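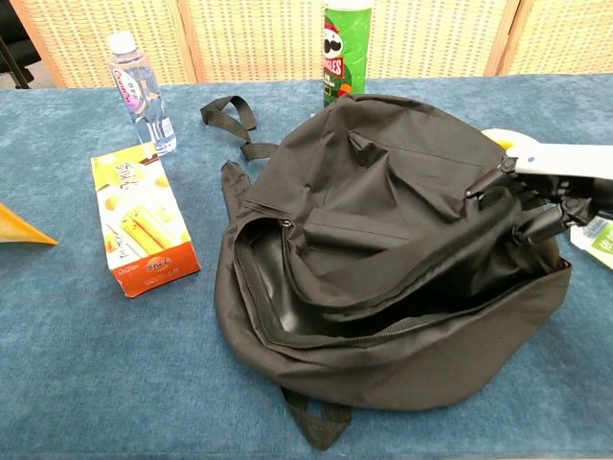 A gripper holding the zipper tab of an open backpack at a packing table.

About Hargate Packing Services

Hargate packs and repacks goods for shops, schools and mail order firms. The company began as a small packing room serving local stationers and now employs 38 people on a single site. Our work is mostly mixed: school bags filled and closed to order, gift parcels, sample packs, returned goods that must be opened, checked and made ready for sale again. Few of these jobs run for longer than a fortnight, and many are finished in a day.

Our work with automation

For many years the company took the view that its work was too varied for machines. Cartons could be taped and labelled automatically, but soft goods could not be handled in the same way. A bag does not keep its shape when it is picked up, and a zip will close only if the cloth beside it is held at the right tension. These tasks remained with our packers, and they were the tasks most often named when staff reported sore hands and wrists.

The Kilto project was set up to deal with this part of the work. Under the project, robot arms fitted with two-fingered grippers are being brought into the packing room in stages, beginning with the opening and closing of bags and moving on to the placing of food and drink items. Control software is supplied by our partner, Coltix, whose engineers attend the site every second week. Trial work is carried out at ordinary tables with ordinary goods, including snack boxes, bottled water and backpacks of the kinds our customers send us.

The first stage was limited to bags with a single main zip. A trial batch consists of 200 bags, and no task is passed to the packing room until three batches have been completed to the standard we expect of a trained packer. Bags with stiff corners or more than one slider on the same zip are still closed by hand.

What changes for our staff

The company gave an undertaking at the start of the project that no permanent post would be lost as a result of it, and that undertaking remains in force. It is written into the site agreement and is reviewed with staff representatives each December.

The content of many jobs has changed. Packers who once closed bags for a full shift now spend no more than two hours at a time on any one hand task. Each arm is looked after by a cell operator, who sets out the goods, watches the work, stops the arm when necessary and records the reason for each stop. All cell operators to date have been appointed from among our existing packers, and the post is paid one grade higher than general packing.

Training is given in working hours and lasts for six weeks. No earlier technical knowledge is asked for. Trainees learn safe approach and stopping, the care of gripper fingers, and how to write a clear fault note. Those who do not wish to move to a cell are not required to do so, and a number of our longest-serving staff have chosen to stay at the hand tables, where the most difficult orders are packed.

We recognise that the change has not been easy in every respect. During the first months the arms were slow, targets had been set too early, and packers were asked to make up the difference. Following complaints, the targets were withdrawn. Output from the cells is now counted separately and has no bearing on the assessment of any individual.

The Ngô Room

Training takes place in the Ngô Room, which was opened beside the main packing floor to give staff a quiet place to practise away from live orders. It may also be booked by local schools and colleges on weekday afternoons during term. Visiting groups are accompanied by a cell operator at all times.

Working with us

Hargate accepts orders from 200 units upwards. For orders above 1000 units we ask for a set of samples in advance, so that each item can be tried at the tables and a decision made on which parts of the work will be done by hand. Customers may ask for hand packing throughout, and this is stated on the order form.

Vacancies are displayed at reception and on the jobs page of this site. General enquiries should be sent through the contact form and will be answered within three working days.

Page last reviewed: February 27, 2023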